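Haushalt & Wäsche | Anleitungen zum Nachmachen
3. September 2021 - von Songül Oral
6 Kommentare

Abschnitt 3: T-Shirts auf dem Bett glattziehen und falten

Nachdem wir im vorigen Abschnitt die Wäsche sortiert haben, kommen wir nun zu dem Teil, auf den ich mich beim Schreiben am meisten gefreut habe, nämlich zu den T-Shirts. In unserem Gästehaus Kakus falten wir sie seit jeher auf dem Bett, weil die Tische in den Zimmern zu schmal sind, und ich habe mich so daran gewöhnt, dass ich es auch zu Hause nicht mehr anders mache. Wer einen großen Esstisch hat, darf natürlich gern den nehmen - die Schritte bleiben dieselben.

Was Sie brauchen

Ein Bett mit einem Laken darauf (es muss nicht straff gezogen sein, kleine Falten im Laken stören überhaupt nicht), die trockenen T-Shirts und ein wenig Platz am Bettrand, damit Sie bequem davor stehen können. Mehr als 40 Stück sollten Sie sich am Stück nicht vornehmen, sonst meldet sich der Rücken.

So gehen Sie vor

1. Schütteln Sie das T-Shirt einmal kräftig aus und drehen Sie es auf rechts, falls es noch auf links ist. Ärmel, die sich nach innen gestülpt haben, holen Sie gleich mit heraus.

2. Fassen Sie den Stoff an zwei gegenüberliegenden Ecken und heben Sie ihn über das Bett.

3. Ziehen Sie nun beide Hände langsam auseinander, bis zwischen den Ecken eine gerade Kante entsteht. Der Stoff darf dabei ruhig in lange, waagerechte Falten fallen, das gibt sich beim Ablegen wieder.

Achtung: Bitte nur so fest ziehen, dass die Kante gespannt ist. Baumwolle verzeiht vieles, aber ein ausgeleierter Saum bleibt ein ausgeleierter Saum, und bei dünnen Hemdchen geht das schneller, als man denkt.

4. Legen Sie das T-Shirt mit der Vorderseite nach unten auf das Laken und streichen Sie es von der Mitte nach außen glatt.

5. Schlagen Sie erst die eine, dann die andere Seite bis zur Mitte ein. Die Ärmel klappen Sie so zurück, dass sie nicht über die Kante hinausstehen.

6. Falten Sie den Saum zum Kragen hinauf, einmal für den Schrank, zweimal für die Schublade, und drehen Sie das fertige Päckchen um.

Hinweis: Sollte eine Ecke beim Anfassen stark zusammengerafft sein, lassen Sie kurz los und greifen Sie neu. Meine Kollegin Natália Paiva greift grundsätzlich etwas weiter innen, und ihre Stapel sehen immer ordentlicher aus als meine (ich gebe das nur ungern zu!).

Hinweis für langärmelige Shirts: Hier legen Sie die Ärmel nach Schritt 5 parallel zur Seitenkante nach unten. Pullover und Strickjacken behandeln wir im nächsten Abschnitt, die möchten liegend gefaltet und keinesfalls gespannt werden.

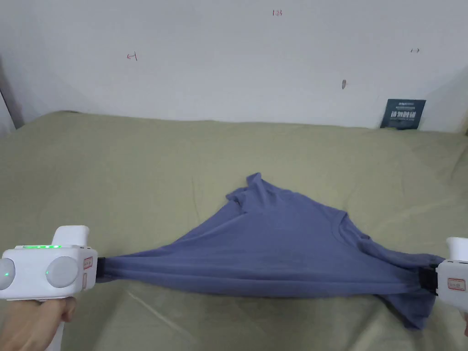
Abb. zu Schritt 3: T-Shirt über dem Bett, an zwei Ecken quer gespannt.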